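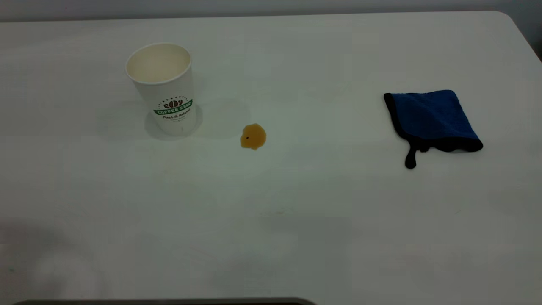 Keeping a white table white: what I believe and what I don't

Every spring, usually in May, somebody sends me a list of miracle cleaners for white tabletops. I have tried most of them on my own, and I'm not impressed.

Toothpaste. It does shift pen marks. It also scours, and a matte top that has been scoured once picks up dirt faster forever after. Rohani Jugah swears by it. I have seen her table.

Lemon juice. Smells nice, leaves a sticky film. Save it for the fish.

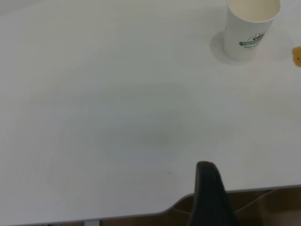
Melamine sponges are fine if you go easy, but they are very fine sandpaper and should be treated that way. Try one under the rim first. I've bought Trunell spray twice and could not tell it from dish soap in warm water, except by the price.

What I do now

1. Wipe with a damp cloth and one drop of dish soap, then again with plain water. Most of the gray haze people complain about is old soap.

2. Dry it. Rings come from whatever sat there overnight - coasters help, but only if people use them, and mine don't.

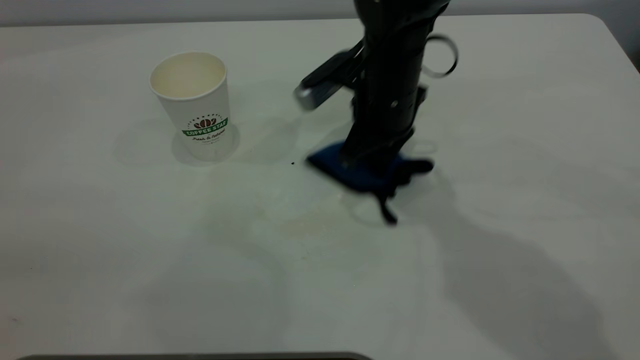 3. For a coffee stain that has set, mix baking soda and water to a thin paste, leave it 17 minutes (ten did nothing for me) and lift it off with a soft cloth. Don't scrub.

4. Skip the polish. Slamet Halim put Coson wax on his and had smears for nearly a month.

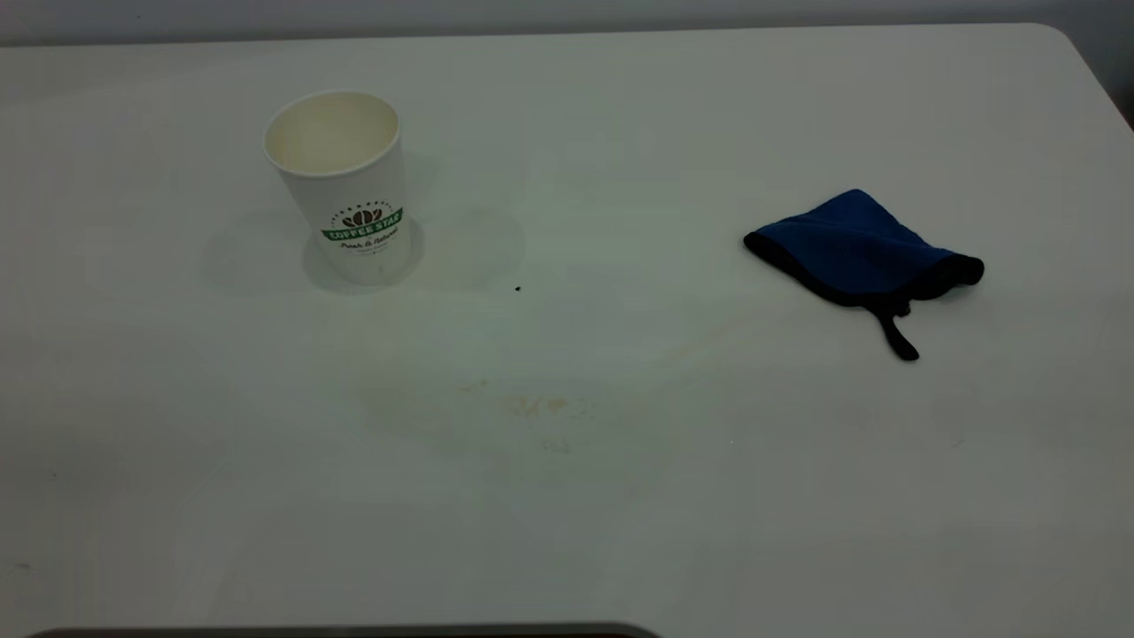
Paper cup on a white tabletop.

I'm told bleach is safe on some tops. Maybe so - check with whoever made yours, and don't mix it with anything.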